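Box opening task - how many demos before training?
Mernby Robotics Club board > Student projects

bkollar
Our group is on the lidded box task, collecting with the two hand-held grippers. Right one on the box by the lid, left one off to the side.

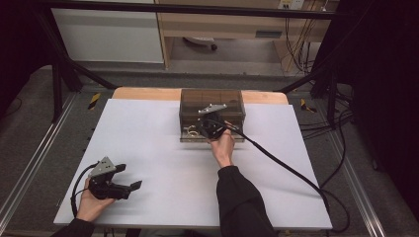 Re: Box opening task - how many demos before training?

lumturie_z
We trained after about 50 in June and it was too early. The policy reached the box fine and then stalled at the lid. I'd wait.

rattana.s
Disagree. Train on what you have, even if it's bad. You find out which part needs more demos.

lumturie_z
That costs a night on the shared machine each time, and there are 5 groups waiting for it.

bkollar
We have a slot at 6 pm so I might just use it. Other question - does the box have to start in the same spot every time?

natalia_v
No, move it. Homwood's group kept theirs in one place and had to redo the whole set. Also decide what the left hand does before you start. If one person braces the box and the next one doesn't, the data is a mess.

rattana.s
Agree on the left hand. I'd only move the box a little at first though.

bkollar
OK. Training tonight, moving the box from tomorrow. Will post the loss curves.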